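Melleo Bench Cell: Setup and Care Guide
Section 4. Dressing the bench, placing the glassware, and the first slow run
Revised 26/07/2025 by Ayane Fukuda, with bench notes from Tanko Akinola

Before you start this section

By now you should have the arms bolted down and powered, and the stop button tested as described in Section 3. If you skipped the stop button test because you were eager to get to the glassware (we understand, we really do), please go back and do it now. It only takes a moment, and everything that follows assumes you can halt the arms with one hand while the other is holding something you'd like to keep.

Section 4 covers the part of the job people tend to enjoy most, which is laying out the table for the powder transfer routine. Take your time over it. The arm goes back to the places you teach it, and it has no opinion about whether the flask has wandered since then, so a careful half hour at the bench will save you a long evening of reteaching.

You will need:
The black table cloth
The two-tier acrylic rack
Test tubes, clean and free of chips
The funnel
The round-bottom flask and its cork ring
The small plastic spoon
Practice powder (plain table salt is fine)
A roll of hook-and-loop cable ties

4.1 Laying the cloth

1. Press Hold on the Pullier controller and wait for the display to read HELD. Leave it in Hold until you reach step 15.

2. Wipe the table down and let it dry completely.

3. Spread the cloth and smooth it outward from the middle with flat palms. Small soft folds near the front edge will do no harm, but the area under the rack and the cork ring has to lie flat, or the rack will rock.

4. Tuck any extra length away from the arm bases. A hanging edge at the front is fine so long as it can't be caught by a chair or a sleeve.

Note: We like a black cloth for this routine. White powder shows up on it right away, so you find out about a spill while it is still a small one. If you have a different color that you're fond of, try it under your own lights before you commit, and be prepared to run the vision check in Section 6 again.

4.2 Placing the rack and tubes

5. Set the rack down on its wide lower plate and check that the upper bar is snug on its rods. Tighten the round knobs by hand only. Acrylic cracks very easily under a wrench, and Halvard Strömberg in our repair shop would be glad never to see another one in the mail.

6. Turn the rack to match the angle you saved in the Jetine layout file. It doesn't need to sit square to the table, and in most of our own layouts it doesn't.

7. Lower a test tube into a hole near each end of the bar. Leave the middle holes open for now, so that you have a bit of room for your fingers, and for the gripper's too.

8. Put the funnel in the hole at the right end of the bar, with the wide mouth up and the stem pointing down through the bar. Give it a gentle tap. It should settle back into place by itself.

Caution: Never push a tube that resists. Lift it out, look at the rim of the hole for grit or a burr, and try again. Wear eye protection whenever you're handling glass in the cell.

4.3 The flask, the ring and the spoon

9. Place the cork ring in front of the rack and seat the flask in it with the neck pointing up. Let the cork do the holding. If the flask tips when you let go, the ring is the wrong size or is sitting on a fold.

10. Fill the spoon with practice powder and lay it on the cloth to the right of the flask, handle toward the left. Try to keep the heap inside the bowl of the spoon. A steady hand helps, and so does putting your coffee down first.

11. Stand back and compare your table with the picture before you go anywhere near the controller.

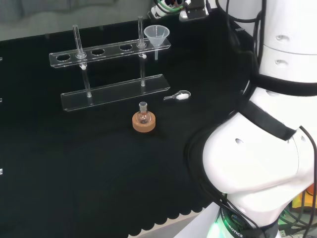 Figure 4-1. Bench laid out for the powder transfer routine, with the arm at right.

Don't worry about matching the figure to a hair. What matters is the order of things: rack at the back, flask on its ring in front, spoon off to the right, and nothing under the arm that you'd mind it bumping into. If you are left-handed and want to mirror the whole table, you can, but you'll need the mirrored layout file and a fresh set of taught points. Masanobu Tsuji wrote up the mirrored version in Appendix C, with more patience than the rest of us could have managed.

4.4 Tidying the cables

12. Follow each cable by hand from the arm to the place where it leaves the table. Cables that drape along the outside of the arm need enough slack for a full reach, but a loop should never drop far enough to brush the glassware.

13. Gather the slack with hook-and-loop ties. Please don't use hard plastic zip ties here. They bite into the jacket over time, and a nicked cable gives you the sort of fault that shows up one afternoon, vanishes for a month and makes everyone doubt themselves.

14. Check that the strap around the arm lies flat and that no vent hole is covered.

4.5 The first slow run

15. Clear your hands and tools from the table, then release Hold. Set the speed to 9 percent.

16. Load the routine named LAMRANI SLOW and choose Step, so that the arm stops after each move. The routine has 112 moves, and yes, we do ask you to watch every one of them the first time through.

17. Keep a hand on the stop button. At each pause, look at the gap between the gripper and the nearest glass. If it's less than two finger widths anywhere other than at a pickup point, press Hold and reteach that point.

18. When the whole routine has stepped through cleanly, run it once without pauses at the same low speed. After that you may raise the speed a little at a time, up to 80 percent. We don't recommend going any faster with open powder on the table.

Caution: If a tube or the flask breaks, press the stop button before reaching in. Pick up the large pieces with tongs, then fold the cloth inward over the small ones and replace it. Shaking it out and putting it back is how splinters end up in the arm joints.

If something looks off

The arm stops short of the spoon. Most often the spoon has been nudged. Put it back, then repeat step 17 for that move only.

The funnel lifts out along with the gripper. Close the gripper a little less and check for sticky residue on the funnel's rim.

Powder lands beside the funnel. Slow down the tilt in the Jetine file before you change anything else. Chukwuemeka Adeyemi keeps a list of tilt settings that suit finer powders, and the March update includes most of them.

Once you have had two clean runs in a row, save the layout under a new name and go on to Section 5, Weekly Care.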